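Play Food Hire – Your Questions

I get asked the same things over and over about the play food boxes, so I've finally put it all on one page. If yours isn't covered, drop me a line and I'll add it. Zerrin

What do you lend out?
Toy food and the bits to serve it on, mostly for toddler groups, childminders and the odd birthday party. The smallest box is called Samonte (my daughter named them all, don't ask) and it's the one most people start with. It has fruit, a ketchup bottle, plates and a few cups. Samonte is light enough to carry on the bus, which I've done more than once!

How old should the children be?
I say three and up. The strawberries are small and I'd much rather you kept them away from anyone who still puts everything in their mouth. If you've got babies in the room, ask for the Pristeo box, where all the pieces are big and chunky.

Do I have to lay it out in a special way?
Goodness, no. I tip a few pieces onto a plain white table and leave plenty of space between them. Too much at once and they just sweep the lot on the floor (Lavanya's group did this twice in one morning).

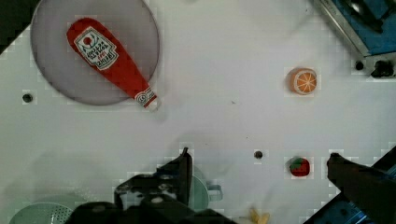 Start small, then bring out more when they've lost interest in the first lot. A second plate usually buys you another ten minutes of peace.

Does the ketchup bottle squirt?
It's a toy, so no sauce of any kind, please. Someone did try to fill one last November and I'm still finding it in the seams of the bag.

What can they play with it?
Cafés, shops, picnics, whatever they fancy. Matching is a good one for the little ones: put out a strawberry and ask them to find its friend. Murali at our Thursday-ish group (it moves about) gets them to take his order and then changes his mind halfway through, and they think it's the funniest thing ever.
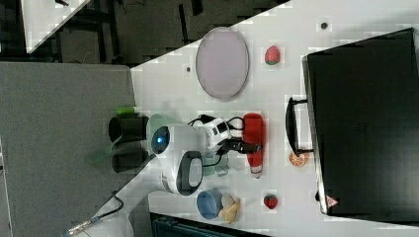

Two strawberries, an orange slice, a red bottle and the big oval plate.

How do I clean it all?
Warm soapy water and a soft cloth, then leave it on a tea towel overnight. Please don't put anything in the dishwasher – the printed labels won't thank you.

What if we lose a piece?
It happens. I've got roughly 78 spare bits of fruit in a drawer, so tell me what's gone and I'll pop another one in. Plates and cups are harder to replace, so do have a look under the sofa first.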